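About Kelodex

Kelodex is a soil and turf testing laboratory in Jistodville. The company was founded by Žydrūnas Dambrauskienė, a soil chemist, and Tarek Ramadan, who had managed sports grounds before moving to lab work. Our clients are school districts, parks departments, cemeteries and golf courses, along with a smaller number of homeowners.

The standard panel covers pH, buffer pH, organic matter, phosphorus, potassium, calcium, magnesium, sulfur and soluble salts. Particle size analysis is run by hydrometer on request. Samples are air-dried, ground and passed through a sieve before extraction. Reports list the measured value, the method used and a suggested application rate per 1,000 square feet. We do not sell fertilizer, seed or lime, and we take no commission from companies that do.
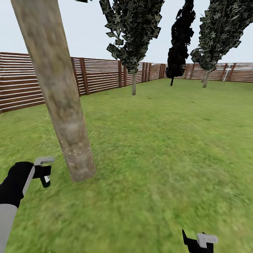 Sampling instructions are sent with every kit. A composite sample should be made from cores taken at one depth in a zigzag pattern, with areas that differ in slope, use or soil type kept in separate bags. Each bag holds 300 grams. Grass near a mature tree is treated as its own area. Where a thick, leaning trunk stands in open lawn, as with the pale one shown on this page, cores from near the base go in one bag and cores from the open grass in another. Roots compete for water and potassium, and a blended sample hides the difference. Thatch is removed from the top of each core before mixing.

The laboratory occupies 900 square feet on the ground floor of the Cherkaoui building, with a separate drying room. Field visits are available within 90 miles of Jistodville and include compaction readings and an infiltration test. Sites in Brirkatby are visited in March, ahead of the spring application period – other dates there can be arranged by phone.

Quality control consists of a duplicate and a reference soil in every batch. If either falls outside limits, the whole batch is run again at no charge. Retained samples are stored for 90 days after the report is issued, then discarded unless the client asks for their return.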